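News from the Robotics Club

Well, what a busy May that was! For anyone who hasn't popped in lately, the spring project is all about getting a robot arm to handle soft things, and before it can learn anything it needs lots of goes done by hand, with one of us working the grippers. Lumturie Matić drew up the list of objects (hers is the green folder by the kettle, please don't walk off with it) and I've been doing my share of the evenings.

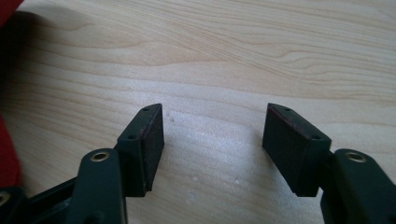
I thought I'd be good at it after all those years of sewing. I was not. You squeeze too early, or you come in at a silly angle, and then it's back to the start and Bujar is writing "again" in the log — he has very neat handwriting, which makes it worse. Still, we've now got 1451 goes recorded and we're aiming for 2482 before the Harutdale open day, so there's plenty left for new members to have a try at.

Hats have been my favourite by miles. A block is a block, but a cap squashes and rolls and never sits the same way twice, and the Brirnley lot told us they gave up on theirs! We're carrying on with ours.

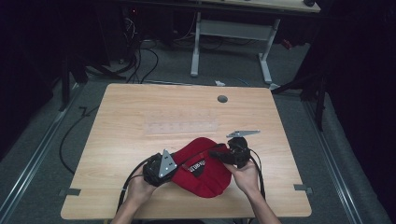
Both grippers on the red cap, one either side.

Rajkumari Sandhu is running the beginners' session again next month, 6.30 until 8, and you don't need to know any programming. Bring a drink with a lid. Gorazd has the sign-up sheet, and if you still owe him for the Akville trip he'd like a word about that too.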